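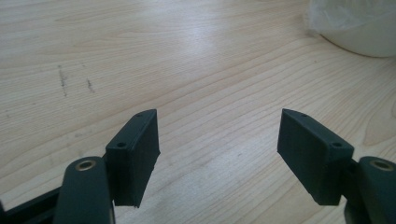

Según una nota de lectura enviada al servicio de atención de Hornham, quien estrena una mesa de madera clara comete casi siempre el mismo error: frotar la primera marca con lo que tenga más a mano en la cocina. La persona que escribe cuenta que pasó el lado verde de un estropajo sobre una raya de lápiz y que la raya desapareció, pero quedó en su lugar un cerco mate que se ve en cuanto se enciende la lámpara. Pide que el manual lo advierta antes de hablar de cualquier producto. En esta edición se ha incluido la advertencia en el apartado 4.2.

4. Cuidado y limpieza del tablero

Este apartado se aplica a las mesas Tidovance con tablero de madera clara y acabado fino. Para las patas y los herrajes, consulte el apartado 5. Si su mesa lleva el tablero aceitado, siga la hoja suelta que acompaña a la lata de aceite y no las instrucciones siguientes.

4.1 Antes de empezar

Retire todo lo que haya sobre la mesa. Levante los objetos, no los arrastre. Los cuencos y recipientes de base dura rayan el acabado si tienen polvo o arena debajo, también cuando están envueltos en plástico.

Material necesario:
Dos paños de algodón o microfibra, limpios y sin costuras gruesas
Agua tibia
Jabón neutro líquido
Una goma de borrar blanca y blanda

Nota: mire el tablero desde un lado, con la luz encendida o junto a una ventana. El reflejo deja ver la grasa y las zonas mates, pero tapa las marcas finas. Cambie de posición y vuelva a mirar el mismo tramo antes de darlo por limpio.

4.2 Marcas oscuras (lápiz, rotulador, roces)

PRECAUCIÓN: no utilice estropajos, esponjas abrasivas, lana de acero ni polvos de limpieza. El acabado es fino y el daño no se corrige con limpieza posterior.

Las motas y trazos grises o negruzcos pueden ser de lápiz, de rotulador o de suciedad frotada. A simple vista no siempre se distinguen. Siga los pasos en este orden y deténgase cuando la marca haya desaparecido.

1. Pase un paño seco sobre la marca, sin apretar, en el sentido de la veta.
2. Pase la goma blanca con suavidad, también siguiendo la veta. En los tramos donde la veta forma arcos u óvalos, tome como referencia la dirección general de la tabla.
3. Recoja los restos de goma con el paño seco. No sople: la humedad del aliento los pega.
4. Diluya 2 gotas de jabón en un vaso de agua tibia. Moje una esquina del paño y escúrrala bien.
5. Apoye el paño sobre la marca y frote con la yema de un dedo, en tramos cortos.
6. Aclare con otra esquina humedecida solo con agua y seque enseguida.
7. Espere 8 minutos y compruebe el resultado. La madera húmeda se ve más oscura y puede ocultar lo que quede.

Si la marca continúa, repita los pasos 4 a 7 hasta un máximo de 3 veces. Si después sigue igual, es probable que sea tinta y que haya traspasado el acabado. Póngase en contacto con el distribuidor.

PRECAUCIÓN: no aplique alcohol, acetona ni quitaesmalte. Disuelven el acabado en pocos segundos.

4.3 Limpieza habitual

1. Quite el polvo con un paño seco.
2. Pase un paño ligeramente húmedo por toda la superficie, de un extremo a otro.
3. Seque con el segundo paño, incluidos los cantos.

No deje agua sobre el tablero. No pulverice ningún producto directamente sobre la madera; aplíquelo siempre en el paño.

El limpiador Zerno para madera barnizada es compatible con este acabado. No emplee las ceras Sfakianakis en tableros claros: les dan un tono amarillento.

4.4 Objetos envueltos y recipientes

No deje piezas envueltas en plástico apoyadas en el mismo sitio durante mucho tiempo. El plástico retiene la humedad y, con calor, puede adherirse al acabado. Si va a guardar vajilla encima de la mesa durante una mudanza o una obra, coloque debajo un paño de algodón doblado. No use papel de periódico, que suelta tinta.

Los cuencos calientes necesitan un salvamanteles, estén o no envueltos.

4.5 Color de la madera

La veta varía de una tabla a otra. Son normales las líneas de color miel, los dibujos alargados y las diferencias entre zonas más pálidas y más cálidas, y no dan derecho a cambio.

La madera clara se oscurece con la luz. Durante los primeros 31 días, mueva de vez en cuando los objetos que suelan estar fijos, para que el tono se iguale. Si ya ha quedado una silueta más clara, despeje la zona y deje que reciba la misma luz que el resto. Puede tardar casi una temporada en igualarse.

Para solicitar una reparación, tenga a mano el número que figura en la etiqueta pegada bajo el tablero.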